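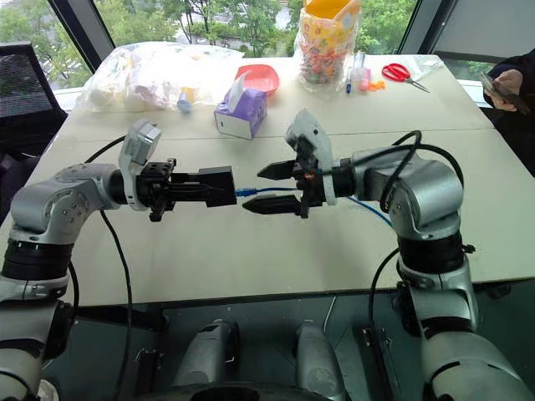
桌面线缆的取放、插接与收纳，是Fledberg教学中心各实验室和公共工作间日常管理的基础内容。线缆在使用中受到的损伤，大多发生在靠近接头的一小段，表现为护套开裂、芯线折断或接头外壳松动，外观上往往不易察觉。操作时应首先看清线缆从接头到另一端的完整走向，再决定从何处着手。以图中的蓝色线缆为例，其一端为小型金属接头，线身在台面上方横向延伸，随后向台面右侧弯垂下去；对处于这种状态的线缆，应当先在弯垂处给予承托，再处理接头一端，以免线身自重全部由接头根部承受。本指南适用于细软线缆在浅色或深色平整台面上的一般操作，供新入室人员学习及在岗人员查阅。

首页 | 中心概况 | 工作间管理 | 操作指南 | 下载 | 联系我们

一、适用范围

本指南适用于Umdale楼内各工作间使用的外接线缆，包括信号线、充电线、低压供电线以及各类转接短线。凡一端或两端带有可插拔接头、由使用人员自行连接和拆除的线缆，均按本指南执行。

下列线缆不在本指南范围之内：固定敷设于墙体、线槽或地板下的布线；市电配电线路及其插座；需要使用工具方可拆卸的端子接线。上述线缆的检修由设施科安排，使用人员不得自行拆动。

光纤跳线的弯曲要求较严，端面清洁另有规定，应查阅《光纤跳线使用说明》。本指南中关于登记和存放的条款，对光纤跳线同样有效。

二、术语

接头：线缆末端用于插入设备端口的部分，包括金属外壳、触点及外覆的握持部位。

根部：接头握持部位与线身交接处，通常带有一段较硬的护套。

线身：两端根部之间的全部线缆。

余量：线缆连接完成后，超出实际路径所需的长度。

承托：以手、托架、线夹或台面支撑线身，使接头不承受线身重量的做法。

三、操作前准备

1. 清理台面。将与本次操作无关的物品移出操作区，操作区前沿应留出一掌以上的空位。台面如有水渍、焊锡屑或碎屑，应先擦拭干净。浅色台面上的深色碎屑容易发现，深色台面则应借助侧光检查。

2. 确认设备状态。允许带电插拔的接口，可在设备运行时操作；说明书未注明允许带电插拔的，一律先行断电。断电后应等待设备指示灯全部熄灭。指示灯损坏或没有指示灯的设备，以设备标签上注明的等待时间为准。

3. 核对线缆。对照台账核对线缆标签上的编号、规格和长度。标签脱落的线缆不得凭外观判断规格，应放入待查盒，交值班人员处理。颜色只能作为辅助识别的依据。同一颜色的线缆在不同批次中可能对应不同规格，过去曾有工作间按颜色取线，造成设备无法识别。

4. 检查外观。由一端开始，用拇指和食指轻夹线身，缓慢滑至另一端，感受有无凹陷、硬结或鼓包。两端根部应单独查看，轻微弯动时不应露出内层屏蔽或芯线。

5. 检查接头。观察金属外壳是否变形，开口内有无异物，触点是否平齐。有异物时使用干燥软刷清除，不得用嘴吹气，也不得使用金属针具拨挑。

6. 手部清洁。操作人员应保持双手清洁干燥。涂抹护手霜后应待其完全吸收，或佩戴薄型手套。

四、取线与放线

（一）自收纳盒中取线

从收纳盒中取出线缆时，应握住整卷，不得只提起接头。线卷取出后平放于台面，解开绑带，将绑带固定在线卷原来的内侧一端，以便归还时使用。

解卷时按照卷绕的反方向逐圈放开。直接拉住一端向外抽，线身会产生连续扭转，严重时形成小圈。小圈一旦被拉紧，护套上会留下永久折痕。发现小圈时应立即停止拉动，把小圈向外推开，再转动线身消除扭转。

较硬的线缆放开后会自行回弹，放线时应以另一只手轻压剩余线圈。

（二）在台面上铺放

线缆应沿台面后沿或侧沿铺放，尽量避开台面中央的操作区。确需横穿操作区的，线身应贴近台面，并在两侧各用一枚线夹固定。

线缆越过台面边缘时，须注意边缘处的弯曲。直角边缘会在线身上形成集中受力点，长期悬垂的线缆应在边缘处加装圆弧护角。护角可向Umdale楼值班室领取，型号为Yorath圆弧护角，粘贴前应以无绒布擦净桌边。

从台面边缘垂下的线缆，下端不得拖在地面上，也不得置于座椅滚轮可能经过的位置。垂下部分较长时，应在桌腿内侧设置一处固定点，把余量收在桌面以下。

（三）多根线缆同时铺放

多根线缆同时使用时，按照先长后短、先粗后细的次序铺放。粗线位置变动不便，先行定位后，细线可依其走向并行排列。

供电线与信号线应分开走线。必须交叉时，以接近垂直的角度交叉，交叉点处不得捆扎在一起。

颜色相同的线缆并行时，应在每根线缆靠近两端的位置加贴标签。仅在一端贴标签的，从另一端拔除时极易误拔。Preddale工作间曾因此误断一台记录设备，此后该工作间所有黑色线缆均改为两端标识。

五、插接

（一）握持

握持接头时，手指应落在外覆的握持部位。没有明显握持部位的小型接头，以拇指和食指捏住金属外壳后部两侧，不得捏住根部护套或线身。

另一只手负责承托。承托点距接头以一拳左右为宜。距离过近，手指容易遮挡端口；距离过远，中间一段线身下坠，会使接头端部上翘。

（二）对准

插入前应使接头的中轴与端口的中轴保持一致。操作人员的视线应尽量与端口平齐，从正上方俯视时，上下方向的偏差很难看出。端口位置较低的，应坐下操作；位置较高且无法看到的，应将设备转向或移出后再行插接。

有方向要求的接头，先确认标记面。标记不清时，观察端口内舌片位置与接头开口形状，两者互补的方向为正确方向。正反均可插入的接头，仍应核对接口类型，外形相近的端口并不当然兼容。

（三）推入

1. 将接头前端轻靠在端口入口处，停顿片刻，感受接头是否平稳落位。

2. 沿中轴方向匀速推入。推入过程中不得左右摇动或转动。

3. 推至阻力明显增大时，保持方向不变，继续施加平稳压力，直至接头到位。带有卡扣的接头到位时通常有轻响或轻微震动。

4. 松开握持接头的手，承托线身的手暂不松开，观察接头是否保持原位。

5. 确认无误后，将线身缓慢放到台面或托架上，再松开承托的手。

推入时如遇异常阻力，应退出接头重新检查，不得加力。连续尝试两次仍不能插入的，停止操作，并报告值班人员。强行插入造成的端口损坏通常需要更换整块接口板，维修周期较长。

（四）确认

插接完成后，从侧面观察接头与端口面之间的缝隙是否均匀。缝隙一侧宽一侧窄，表明接头倾斜，应重新插接。随后轻拉线身承托点处，力度以接头不发生位移为准。最后开启设备或查看连接指示，确认连接正常。

六、拔除

拔除的要求与插接大体一致，次序相反。

1. 确认设备处于允许拔除的状态。正在传输数据的，待传输结束并执行断开操作后再拔除。

2. 从接头沿线身向后查看，确认所拔线缆与标签一致，并找到线身下垂或缠绕之处。

3. 一手承托线身，一手握住接头。带有卡扣或锁紧螺钉的，先行释放。

4. 沿中轴方向平稳拔出。不得拉拽线身，不得以摇动方式使接头松动。

5. 拔出后立即将接头放在台面上或装上防尘帽，不得任其悬垂或自由落下。

接头较紧时，可用另一只手稳住设备，防止设备随线移动。重量较轻的设备尤其容易被带落台面。同一设备上有多根线缆的，由外向内依次拔除，不得将数根线缆一并握住拉出。

七、双人操作

线缆较长，或两端设备相距较远，一人难以同时照看的，应由两人配合完成。操作前应明确由一人主导、一人配合，并约定口令。

主导人负责接头一端，配合人负责线身及另一端。配合人应保持线身略有松弛，松弛程度以线身自然下弯、不触及障碍物为准。主导人发出“插入”口令后，配合人停止一切移动；主导人发出“到位”口令后，配合人方可开始整理余量。

需要将接头从一人手中传递至另一人时，传出方握住线身靠近根部以后的位置，把接头的握持部位留给接收方。接收方握稳后说“接住”，传出方再松手。双方同时握持期间，任何一方不得转动线身。

培训科Vimala Rajan负责每期双人操作的带教，首次参加操作的人员应先完成配合人一侧的练习，再练习主导人一侧。

八、余量整理

连接完成后，应对余量进行整理。整理的目标是使线路走向清楚、检修时便于辨认，不必追求线缆完全绷直。线缆绷直后，设备的微小移动会直接传递到接头。

靠近接头处应保留一段自由弯曲的线身，弯曲应平缓圆顺。第一处固定点不得设在根部护套上，应设在根部之后线身已恢复自然走向的位置。

余量较短的，以一个平缓弧形置于设备后方即可。余量较长的，按原有卷曲方向绕成松圈，用布质绑带固定。绑带的松紧以能够插入一根手指为宜。各工作间不再使用一次性塑料扎带捆扎细软线缆，已有的扎带在下次检修时剪除，剪除时应使用平口剪，刀口朝向线卷外侧。

设备需要移动、升降或转动的，应按照设备行程的最远位置预留长度，并在行程的两个极限位置分别检查线身是否受拉、受压或刮碰边角。检查合格后再固定。活动部位附近的线身可形成向上的拱弧，拱弧两侧必须有固定点，以防弧形在反复运动中逐渐移位。

九、收纳

（一）卷绕

细软线缆采用正反交替卷绕法。具体步骤如下：

1. 左手轻握接头后方的线身，接头朝下露出一小段。

2. 右手沿线身滑出一圈所需的长度，按正常方向绕成第一圈，放入左手。

3. 绕第二圈时，右手将线身向内翻转，使该圈从反面进入左手。

4. 正反交替，直至剩余线身不足一圈。

5. 将两端接头并置于线卷同侧，以绑带固定线卷，不得以线身末端缠绕线卷代替绑带。

卷绕圈径依线缆粗细确定。圈径过小时线身会明显变硬并有外弹趋势，此时应放大圈径重新卷绕。不得将线缆缠在手掌、充电器或设备外壳上收存。

（二）标签

标签采用统一的旗形标签，展开长度33毫米，粘贴在距根部一拳处。标签上应写明编号、规格、长度和所属工作间。书写使用油性细笔，字迹应待干后再行对折。标签的对折部分不得包住根部。

（三）存放

线缆按规格分盒存放，每盒外侧粘贴清单。盒内线卷平放，叠放不宜过高，接头不得压在其他线卷下方。存放处应避免阳光直射，远离暖气和有机溶剂。

长期不用的线缆，应在每学期初取出放开一次，检查护套有无发黏、发硬或变色，检查后重新卷绕。

十、登记与报废

中心现有约2,000根线缆处于在用状态，全部纳入统一台账。台账编号一经分配不再重复使用，报废线缆的编号予以保留。台账由设备科Osian Meredith维护，各工作间应在每月月底前提交变动记录。

有下列情形之一的，应予报废：

护套破裂，露出屏蔽层或芯线的；
接头外壳变形，无法恢复原状的；
触点缺失、发黑或明显偏移的；
连接后轻触线身即出现断续的；
根部护套与接头脱离的。

报废线缆应当即贴上红色标记，放入报废箱，不得与待查线缆混放。不得使用绝缘胶带包覆破损处后继续使用。对于规格特殊、暂无备件的线缆，可提出送修申请，由设备科判断能否更换接头。

十一、常见问题处理

线身反复打结：多由连续单向卷绕引起。将线缆完全放开，一端固定，从固定端开始用手轻捋，让另一端自由转动，扭转释放后再按正反交替法卷绕。新线缆出厂时的卷曲较为顽固，可在平整台面上放置过夜，不得用热风加热。

接头插入后自行退出：首先检查线身是否存在下坠拉力。在靠近接头处加设承托后仍然退出的，换用同规格线缆测试。更换后正常的，原线缆接头磨损；更换后仍退出的，端口磨损，应停止使用该端口并报修。

连接时断时续：保持设备不动，依次轻触接头、根部和线身中段，观察断续发生的位置。测试过程中不得用力弯折。位置确定后在标签背面注明，供检修人员参考。

线缆被桌面物品压住：抬起物品后再移动线缆，不得从物品下方抽出。较重设备应由两人抬起。抽线不仅会刮伤护套，也可能带动设备滑移。

台面后方空间狭小：将设备整体前移，插接完成后再推回原位。推回时一人查看线身，防止线缆被夹在设备与墙面之间。设备无法移动的，可申请加装弯头转接线。

接头掉落地面：拾起后不得直接插入。应检查外壳及触点，用软刷清理后再使用。由台面高度掉落且外壳出现压痕的，送交检查。

十二、练习安排

新入室人员在独立操作前，应完成以下练习，并由所在工作间负责人签字确认。

练习一为单手握持与承托。练习人员取一根训练用短线，在不插接的情况下反复完成握持、承托、放下的动作，直至放下时接头不触碰台面。

练习二为对准与推入。使用训练端口板，依次在平放、侧立和略低于台面三种位置进行插接。每次插接后由带教人员查看缝隙是否均匀。

练习三为有余量线缆的插接。线缆一部分垂于台面之外，练习人员先行收回并承托线身，再完成插接和固定。此项练习中最常见的失误，是注意力集中于接头而松开了承托的手。

练习四为拔除与收纳。从端口板拔除指定线缆，按正反交替法卷绕，粘贴标签后放入对应收纳盒。将绕好的线缆握住一端轻轻放开，线身能够顺直展开、不出现小圈的，视为合格。

训练用线缆与在用线缆应分开存放，训练线缆不得接入正式设备。练习记录由Mabli Pumphrey汇总，保存于Umdale楼二层资料柜。

十三、相关文件

《光纤跳线使用说明》
《工作间台面使用规定》
《线缆台账填写说明》
《低压供电线安全须知》

各工作间可根据设备特点制定补充规定，补充规定的要求不得低于本指南。对本指南内容有疑问或修改意见的，请以书面形式提交设备科，并注明所涉条款。本指南自七月起执行，原《桌面接线须知》同时停止使用。

联系我们：Fledberg教学中心设备科，Umdale楼值班室 | 版权所有 Fledberg教学中心 | 返回顶部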